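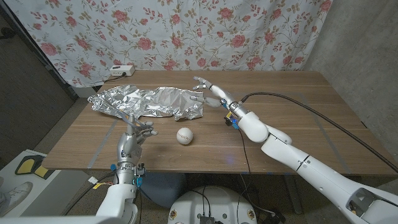 *The rose curtain and the long table, with the baseball*

25 Jul 2022

I meant to write this up last night but I was so tired after the drive back from Clestotport that I went straight up to bed with my shoes still on the landing. So, this morning instead, with a pot of tea and the window open.

The fair was bigger than I remembered. They had put the coin people upstairs this time, which meant a slow climb behind everybody with their wheeled cases, but the light up there is so much better that I forgave them before I had even got my coat off. I went round once with my hands in my pockets, as I always promise myself I will, and then round again with my hands very much out of them.

What I was after was the Cokorholm medal, the bronze one with the harbour on the back. I have wanted one since I first started keeping proper notes on the harbour medals, and I have only ever seen two for sale, both of them polished to death by some well-meaning soul with a cloth. The stall at the far end had one! Nice even brown all over, a small knock on the rim at about seven o'clock, and the lettering crisp enough to read without my glass. He wanted 100 for it. I went away and had a cheese roll and thought about it, and came back and offered 80, and he looked at the ceiling for a long while and then said yes. I was so pleased that I forgot to ask him where he had got it, and I am cross with myself about that today, as I do like to write something in the last column of the book.

I also picked up a little bag of mixed tokens, 32 in all, mostly worn dairy and tram pieces. There are three from the Wisow ferry, and one of those has the square hole, which I hadn't got. The rest will go in the swaps tin. I know I said no more mixed bags after last November — I know, I know — but it was raining hard and I didn't want to go back to the car yet, and that is how these things happen.

The disappointment was the Pálfi tray. I had written ahead to ask the dealer to put it aside, the shallow one with the green lining, and he had brought the deep one by mistake. Very apologetic. He says he will post the right one, though I shall believe it when it comes through the door. Until then the bigger medals will have to stay in their envelopes in the drawer, and I don't care for that, as I can never find the one I want without turning the whole lot out on the bed.

There was a talk in the afternoon about edge lettering and how it was done on the older presses. I had only meant to sit down for ten minutes to rest my feet, and I stayed to the end. The man said one of the Cokorholm issues was struck in a run of 1,000 and that a good part of it was melted afterwards. I wrote that on the back of my car park ticket, and I must copy it out before I throw the ticket away.

Jobs for this week: weigh the new medal, measure it, do the card. Look up the square hole. Write to the tray man again, nicely. Ring about the gutter.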